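# 6. Dressing Ship: Rigging the Signal Flag Line

Applies to the Limano patrol vessel, all hull numbers. Read Section 2 (Working Aloft and Near Antennas) before you start.

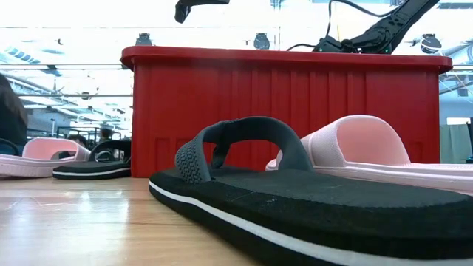 ## 6.1 Before You Start

The full flag line runs from the jackstaff at the bow, over the mast, and down to the ensign staff at the stern. It is used for commissioning, national holidays, and port visits when ordered by the commanding officer. It is rigged only when the ship is moored or at anchor, never under way.

You need:

- Flag line, forward section (bag marked F)
- Flag line, after section (bag marked A)
- Two Drultska swivel blocks with shackles
- Seizing wire and pliers
- Radio set for each station
- The flag sequence card, kept in the lid of bag F

Minimum crew is one petty officer in charge and three line handlers: one at the bow, one at the mast, one at the stern.

**CAUTION:** The mast halyard passes close to the navigation radar. Tag out the radar and the HF transmitter at the bridge console before anyone goes above the signal deck. The officer of the deck keeps the key until step 12 is signed off.

**Note:** Do not rig the line if the wind over the deck is above the limit posted in the signal locker. If the wind rises above that limit after rigging, go to 6.3.

## 6.2 Rigging the Line

1. Report to the officer of the deck and get permission to rig.
2. Confirm that the radar and HF tags are in place. Enter the tag numbers in the deck log.
3. Lay out both sections on the main deck, forward section to port. Keep them clear of the mooring lines.
4. Check each flag against the sequence card. Replace any flag with a torn hoist or a missing snap hook. Spares are in the signal locker, lower shelf.
5. Shackle one swivel block to the jackstaff fitting and one to the ensign staff fitting. Seize both shackle pins with wire.
6. Reeve the forward downhaul through the bow block and the after downhaul through the stern block. Leave both slack.
7. Bend the inboard ends of both sections to the mast halyard. Use the snap hooks supplied – knots jam in the masthead sheave.
8. On the order "Stand by," all handlers take up slack and report by radio.
9. On the order "Hoist," the mast handler hauls at a steady rate. Bow and stern handlers pay out under light tension so that the flags stay off the lifelines.
10. When the halyard mark reaches the cleat, make fast with one round turn and three figure-eights.
11. Tension the downhauls, bow first. The line must not touch the whip antennas.
12. Clear all personnel from the signal deck, remove the tags, return the key, and log the time.

**Note:** Do not set the downhauls bar tight. The line needs some sag to allow for movement of the hull at the pier.

## 6.3 Lowering in High Wind

1. Tag out the radar and HF transmitter as in 6.1.
2. Slack the stern downhaul, then the bow downhaul.
3. Lower away at the mast. Handlers gather each section inboard as it comes down.
4. Stow wet flags in the mesh bag – not in F or A – and hang them in the drying space.

**CAUTION:** Never cut the halyard to free a fouled line. Make it fast and call the boatswain.

## 6.4 Change Record

Revised October 29, 2023. Step 5 now calls for seizing wire on both pins. Wording of 6.3 checked by G. Nijs; sequence card reissued by S. Sowerby. Cards with the old blue border are to be returned to the signal office by the end of November.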